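Speaker notes: student robotics project, evening talk at Andlow

(Slide 1, title. Wait for the folks at the back to find chairs, then go.)

Good evening, everybody, and thank you for coming out! I'm going to talk for a while about what our students have been up to since July, and I'll try to leave plenty of time at the end, because your questions last year were better than my talk.

(Slide 2, who we are.) Say a word about the club. We meet in the back lab at Stimby, and we go until 9:00 pm if the building lets us. Most of the kids had never touched a robot arm when they joined, and a couple had never touched a screwdriver (they have now, and I have the stripped screws to prove it).

(Slide 3, the task.) We call this one the Karow project. The job sounds tiny: take a pipette tip, bring it to a box of tubes, and lower it in without knocking anything. Ask for a show of hands, who has used a pipette? Let the nurses tell their stories, it warms up the room.

(Slide 4, numbers. Go slowly, I rushed this at rehearsal.) The students logged 202 tries in the first stretch and 195 of them went into the notebook with a proper comment, which I'm very proud of, since writing things down is the part they like least. The goal for the next stretch is 100 clean ones in a row. We're not close yet, and that's all right with me.

(Slide 5, the arm at work. Leave this up a good long while and let people look.)

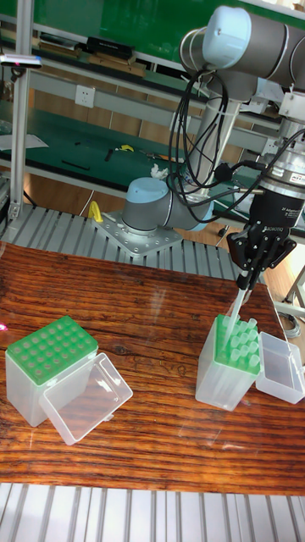

Gripper holding a pipette tip, angled down into the right-hand tube box.

Point out the fingers first, everyone wants to see the fingers. Then the green-capped tubes, and how little room there is between a good placement and a bump. Mention that the students argued for a whole evening over the angle of the tip, and I just sat there with my coffee and enjoyed it.

(Slide 6, what's next.) A second team starts on the Yang board soon, and they'd love visitors. Sign-up sheet is by the door, pens too. Lights up, questions.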